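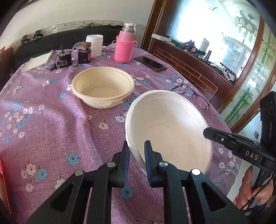
Figure 4.1 A family table between meals, with a flowered cloth and two bowls.

Chapter 4
The Table Everybody Uses

In this chapter you will learn
how to look at a shared table before you tidy it
how to sort things by the place where they live
how to care for a tablecloth, disposable bowls and a thermos
how to keep small valuable things safe while food is served

Words to know: shared surface, home place, visiting thing, resting thing, landing spot

4.1 Why we start with the table

In the first three chapters we worked in the kitchen, where most things have a shelf or a drawer. Now we move to the living room, and the work becomes more difficult. In many homes the biggest free surface is a table in front of the sofa, and the family uses it for eating, for writing, for repairing small objects and for leaving things when they come in. Such a table is called a shared surface. It has no single purpose, and for this reason it is rarely clear.

Look again at Figure 4.1. The bowls belong to eating and so does the thermos. The notebook belongs to study or to work. A pair of eyeglasses is folded on the cloth near the edge, and a phone lies farther back. There are also two small motors.

Students often want to begin by removing everything. I ask them to wait. When Ánh Âu and I taught the first course in Pristhorpe, we gave each student a full table and a large box, and the students put all the things in the box with great speed. Then the family came home and could not find anything. The table was clean, but the work had to be done a second time. After that day we changed the order of the lesson, and the order you will read now is the one we still use.

4.2 Visiting things and resting things

A visiting thing is on the table for a short time and has a home place somewhere else. A serving bowl is a visiting thing. So is a plate, a spoon or a bottle of sauce.

A resting thing stays on the table for a longer time because a person in the family wants it there. A notebook can be a resting thing. A thermos can be one too, if somebody drinks from it during the whole day.

The same object may be a visitor in one home and a resting thing in another, and you cannot decide this only by looking. You must ask. A good question is "Where do you look for this when you need it?" It is better than "Where does this go?", to which many people answer with the place where they would like to keep it.

Eyeglasses and phones make a special group. They travel with their owner, and they come down wherever the owner sits. For them we choose a landing spot, which is a small fixed area such as a tray or a shallow dish. Put the landing spot away from the edge and away from drinks. Glasses should be folded and laid with the lenses up.

4.3 The bowls

Two kinds of bowl appear in the figure. The white one is disposable. It is deep, it has a smooth inside and a rolled lip, and it weighs very little. The rolled lip makes the rim stiffer, so this is the part to hold when you pick the bowl up. Hold a full one with your other hand under it, for a thin wall bends easily when the soup is heavy.

The cream-colored bowl has ribs on the lower part of its wall and a small tab at the side. Ribs help the fingers, but they also hold food and dust when they are on the outside and the bowl is put down on a dirty surface. Wash them with a soft brush and move the brush along the lines. Check under the tab, where a sponge often does not reach.

Do not put disposable bowls inside your everyday bowls to save space. The light ones stick, and people then throw away something they wanted to keep. Give them separate piles.

4.4 The cloth

A cloth with a small print, like the purple one with white and light blue flowers, is a kind choice for a busy table. Crumbs and small spots are less visible on it than on a plain cloth. This is also its danger, for a spot that you do not see is a spot that you do not wash. Pass your flat hand over the whole surface once a day. Your hand will find what your eye misses.

Wrinkles matter more than beginners think. A light bowl placed on a fold can lean, and a tall thermos can fall. Before you serve, pull the cloth gently from the two short sides until the middle is flat. If there are things on it, lift them first and do not drag them.

4.5 The thermos and its sleeve

The thermos in the figure wears a knitted pink sleeve. A sleeve protects the body from scratches and gives a better hold. Take it off when you wash the thermos, wash it by hand in cool water, and dry it flat. Never put it back damp.

4.6 Small parts

Motors, screws, batteries and similar parts should not be on the table during a meal. Ask the owner for permission before you move them, and keep together the parts that you found together. A jar with a lid is a good home, if you write on it what is inside. Food jars that now hold parts must be marked clearly and kept out of the kitchen.

Case: the Onoscombe apartment

Emerson Figueiredo rents a small apartment in Onoscombe with his sister. They have one table for everything. He repairs toys in the evening and she studies there in the morning. On 24th October they wrote a list of every object on the table and put a letter beside each one, V for visiting and R for resting. The list had 19 lines. They agreed on most of the letters quickly, but they discussed the thermos for a long time. He considered it a visitor, and she drank from it until noon every day.

They bought a tray for the phones and glasses and placed it at the end nearest the wall. The repair parts went to a drawer in July of the next year, when they finally had a drawer.

Before you read on

Choose a shared surface in your own home and write down what is on it now, before you move anything. Mark each object V or R. Then show the list to one other person who lives there, and note where your letters are different. Keep this list with you, because you will use it in section 4.7, where we begin to clear the table from the far side to the near side.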